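Call for Participants: Stop-Failure Review, Home Assist Simulation
Posted 9 Feb 2023

Kitdale is recruiting 14 paid participants for a review of a stop failure in its home assist simulator. In March the simulated arm kept moving for 77 seconds after a stop command. No hardware was involved. The same control code is due to run on a physical arm at our Atlow site, and that move is on hold.
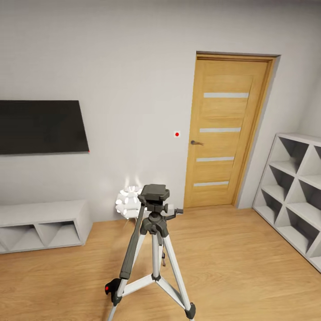
Simulated apartment, tripod and door.

The fault was logged last year and has been reproduced 8 times. It appears when the arm is close to tubular objects and the stop command arrives during a change of grip. The cause is still open – either the command is dropped or it is queued behind the motion plan.
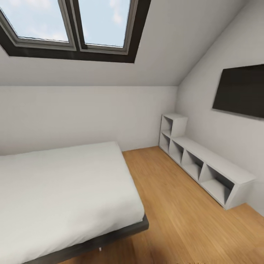
By Sulastri Pasaribu, Test Safety, Kitdale

Participants work at a desk in Grisville. Each session lasts 60 minutes. You will watch replays, press a stop key when you judge the motion unsafe, and fill in a short form after each run.
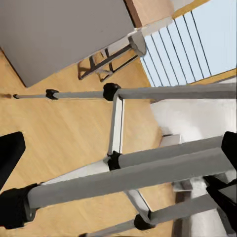 Gripper fingers and gray tubular frame, simulator view.

Requirements: age 18 or over, normal or corrected vision, no prior work on the Ong controller. Robotics experience is not needed. Some replays tilt sharply – do not apply if you are prone to motion sickness.

To apply, use the form on the Kitdale careers page and list the weekdays you are free.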